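Print this page | E-mail this page

Teaching by hand and by remote: your questions

Last updated 2025-08-25

Do I need to know any programming?

Nope! I couldn't write a line of it when I started at Nurnham. If you can move slowly and stay patient, you'll be fine.

What's the difference between guiding and remote control?

Guiding means you take hold of the arm and push it through the job yourself. Remote control means you stand back with the Istero handles and the arm copies you. I like guiding for big simple moves and the handles for anything small and fiddly, but plenty of people swear by one or the other.
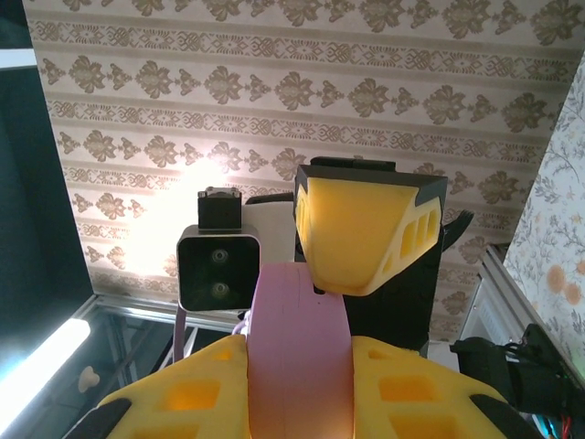

Before you pick up the handles, put them in the rest position and wait for the beep. If you skip that, the arm will jump to wherever your hands are (I've done it, and I squealed).

How many goes does it need?

For a simple pick and place I record 100. With lids and hinges I keep going a good bit longer, and I shift the starting spot every 9 goes so it doesn't learn just the one place.

Which small things are good to practise on?

Earbud cases are my favourite. They're smooth, they're rounded, and you have to be gentle with the lid or the whole thing scoots off.
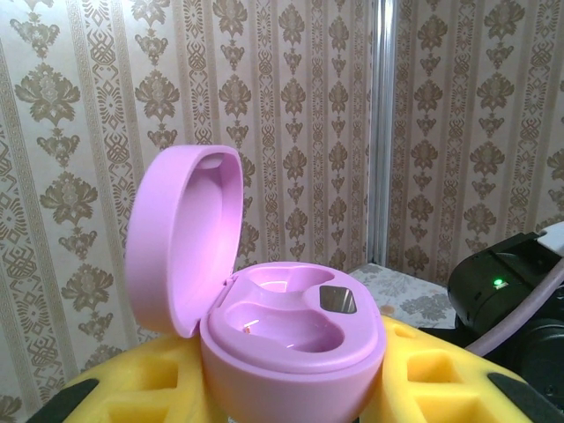
Go in slower than feels natural and close the grip a little at a time. The Ullemard pads are soft, so you'll get a bit of squash before you get a proper hold.

I made a mess of one. Do I delete it?

Depends! If you fumbled and then put it right, keep it, those are really useful. If you dropped the thing on the floor, bin it.

How long can I go on for?

I stop after 13 minutes and have a stretch. My wrists get sloppy after that and it shows in the recordings.

Where do my recordings go?

Into the Trajkovski folder, under your own initials. Please don't rename them!

Print this page | E-mail this page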